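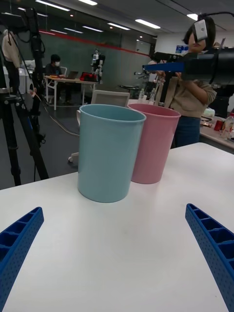
Robotics and Automation | News

Household robots still slow at simple chores, Urkura trial finds

Last updated: June 2021

The Urkura Institute has released the first results of a study into whether robots can carry out ordinary chores in homes and small shops. The findings suggest that current machines can finish many short tasks when conditions are favorable, but that they remain slower and less dependable than an untrained adult at almost all of them.

The study was carried out at the Institute's laboratory in Borkudstead with funding from the Kyriakidis Foundation. It covered four groups of work: clearing and setting tables, sorting laundry, stocking shelves, and wiping down surfaces. Across the four groups, the robots made 3000 attempts. They completed 66 percent of these without help from a person.

Dennis Owino, who directs the study, said the overall figure should be read with care.

"A completion rate of 66 percent sounds encouraging until one considers what it would mean in a kitchen," Mr. Owino said. "A person who dropped or misplaced one dish in every three would not be asked to set the table again. We are reporting progress, and there has been a good deal of it, but we are not reporting a finished product."

Results varied widely between tasks. Picking up a single cup and placing it on a marked spot was among the most reliable actions in the study. Separating two cups that had been placed one inside the other was among the least reliable, as the gripper often lifted both together. Cups standing close to each other also caused difficulty. When one cup partly hid another from the robot's camera, the arm was more likely to approach at a poor angle and push the second cup out of place.

Soft goods proved harder still. The robots could move towels from one pile to another, but folding was left out of the final count after early attempts showed that no method under review could do it in a reasonable time. Staff at the Institute expect to return to folding in a later phase.

In the shop-floor portion of the study, robots were asked to move boxed and bottled goods from a cart to a shelf and to turn each item so that its label faced outward. Placing the goods was usually successful. Turning them was less so, and clear bottles were a frequent source of error.

How the robots were taught

The machines in the study were not programmed step by step. Operators first guided the arms through each chore by remote control, and the recorded movements were then used to train the software that controlled the arms during testing. Operators worked in short shifts, and every chore was demonstrated by more than one person so that the software would not depend on the habits of a single individual.

According to the Institute, this approach has made it much quicker to introduce a new chore. It has also shown how much human effort still stands behind each automated action. A chore that takes a person a few seconds may require many hours of demonstration before a robot can attempt it alone, and a change of table height or lighting can mean that part of the work must be repeated.

The research team also compared the performance of the robots under direct human control with their performance when working alone. With an operator in charge, the same arms and grippers succeeded far more often. Mr. Owino said this indicates that the mechanical parts are no longer the main obstacle for light household work.

"The hand is good enough for a cup," he said. "What is missing is the judgment about where the cup is, what is next to it, and what to do when the first try does not work."

Response from retailers

Indley, a regional chain of housewares stores, advised the Institute on the shop-floor tasks and lent shelving and stock for the tests. The company said in a written statement that it had no plans to place robots in its stores at present. It added that it would consider a limited trial after closing hours if the technology could match the pace of an experienced employee on basic restocking.

The study found that the robots are some distance from that point. On the restocking tasks they completed, the machines took much longer than the store employees who performed the same work for comparison. The Institute noted that speed was not the main goal of this phase, and that the arms were deliberately limited for the safety of people working nearby.

Cost was not examined. The Institute said that prices for arms and grippers are changing too quickly for an estimate to be useful, and that the expense of training and supervision would need to be included in any fair comparison with paid labor.

Next phase

A second phase will begin later this year and will include 65 household tasks, among them loading a dishwasher, putting away groceries, and wiping up spills. Testing will take place in furnished rooms – with ordinary clutter left in place – so that the results come closer to daily conditions. The Institute also plans to record how often a robot recognizes its own mistake and corrects it, a measure that was not part of the first phase.

The full report, including results for each task, is available from the Urkura Institute on request. Schools and employers in the Borkudstead area may also contact the Institute to arrange a presentation of the findings.

Related items

Kyriakidis Foundation renews support for applied research
Indley opens new distribution center
Remote operation of robot arms: safety guidance for laboratories
Urkura Institute seeks households for second-phase survey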